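The arm missed by a hair and stopped. No crash, no bang. It just sat there over the open computer case with its two fingers pointing at the processor, and then it backed up, shifted a little and went down again.

That second try is what I drove out to Drurberg to see.

The lab is one long room with a concrete floor and cables everywhere. Step over, step over, mind the tripod. The project is called Skarkura and the thing it studies is small enough to write on a napkin: what should a robot do in the moment right after it gets something wrong?

Most of the teaching that goes into these machines is teaching by showing. A person guides the arm through a job, the arm's cameras and joints get recorded, and a computer program learns to copy the moves. Do it enough times and the copy gets pretty good. The Skarkura group has 1,000 recordings of people guiding an arm through jobs inside a computer case. Reach in, line up, close, lift, back out. Cards, chips, clips.

And the trouble, they'll tell you over very bad coffee, is that people are good at it. After an hour of practice a person hardly ever misses. So the recordings are clean, and the robot learns from clean recordings, and then one day it lands a little to the left of where it should be and it has never seen that place before. It has no idea. It keeps going, because going is all it knows.

I watched this happen with the old program, the one they call Dunby. Dunby was trained on the tidy recordings only. It came in low, touched a ledge, and carried on with the rest of the job like everything was fine. Closed on air. Lifted air. Carried the air over to the tray and let go of it, very gently. I laughed. The people in the room did not, they have seen it too many times.

The new one is called Giáp, and what's different is the homework.

For Giáp the team threw out the rule that a recording had to be good. They asked the people guiding the arm to get it wrong on purpose – come in crooked, stop short, drift off to one side – and then fix it. The wrong part gets snipped off before training. The fix stays in. So the program never learns to make the mistake, but it sees a whole lot of ways out of one.

That is the entire method. I kept waiting for the rest of it.

There is a bit more. The snipping turned out to be the hard part. Where does a mistake end? Is it when the hand stops moving the wrong way, or a beat later when the person has noticed? Cut too early and the robot picks up the bad habit. Cut too late and you lose the first bit of the fix, and that first bit is the one that matters. They tried having a person mark the spot by watching the recording back. Slow, and two people marking the same clip wouldn't agree. Then they gave the guider a foot pedal. Press it when you start to recover. Feet are late, so they shift the mark back a touch. Works well enough. The pedal is from a sewing machine.

Why a computer case? I asked that early, because it looked like a weird choice next to the cups and blocks you usually see. The answer was that a case is a rotten place to work. Shiny panels with ribs on them, light bouncing around, narrow slots, little ledges that look like other little ledges. The camera rides near the fingers, so when the arm gets close it sees mostly metal and its own hand. If the way back from a mistake can be learned in there it can probly be learned on a kitchen counter.

Also there is a real job at the end of it. Old computers pile up, and taking them apart by hand is dull, fiddly work. Shredding is quicker but you lose parts that could have been used again. Nobody at Drurberg claims Giáp is ready for a recycling plant. One of them actually winced when I said the word plant.

So does it work? The test goes like this. The case gets set down at an angle the robot hasn't seen, the arm starts from a spot picked by the computer, and the clock runs for 60 seconds. Hands off. Each program gets 10 tries per layout. On the layout I sat through, Dunby finished one. Giáp finished five, and three of those five had a miss in them somewhere that it got itself out of. Not a huge number of tries, and the team is quick to say so. A bigger round is planned for September with cases none of the guiders have worked on.

Half is still half, too. I saw Giáp get stuck in a loop, up and down and up and down over the same slot, fixing and re-fixing a thing it never quite fixed, until the clock ran out. That's a new kind of failure, Dunby never did that. Dunby never knew anything was wrong. The team thinks the loop comes from having no memory of the last try. The program looks at what's in front of it and nothing else, so every attempt feels like the first. They are working on giving it a few seconds of the past to look at. Early runs are mixed. It loops less but it also hesitates more, hanging over the case while the seconds go.

There's a money side to this that I didn't expect. Recordings cost time, and time is people. A clean recording of the full job takes a practiced guider most of a minute, plus the reset. A fix is short. You put the arm somewhere bad, you drive it out, you stop. So in one afternoon you can collect a lot more of the short ones, and the group now thinks a modest pile of fixes on top of the old clean set may buy more than doubling the clean set would. May. They haven't run that comparision all the way through yet and would like me to be careful how I put it.

I asked to have a go at guiding. Harder than it looks! The arm is light but it lags a little behind your hand, and you keep wanting to hurry it. I did two clean ones, badly. Then they asked me for bad ones and I was suddenly great at it. Came in too far left, pressed the pedal, eased back, found the slot. Everyone very polite. My fixes went into the pile with the rest, I'm told, since the program doesn't care who was lost as long as somebody found the way back.

It was past 6 p.m. when I left and they had just turned the case again for another round.
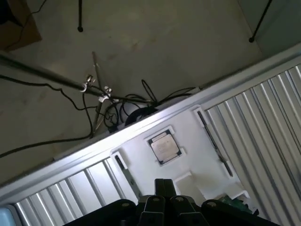

On the drive home I kept thinking about the pedal. There's a plan to get rid of it, to have a second program listen for the moment a hand changes its mind, a tiny slowing before the turn. They have it half built. It catches the big corrections and sleeps through the small ones, so for now the foot stays, and whoever is guiding takes off their boots first because the pedal sticks if you stomp on it.

Contact the editors | Copyright, all rights reserved | Back to top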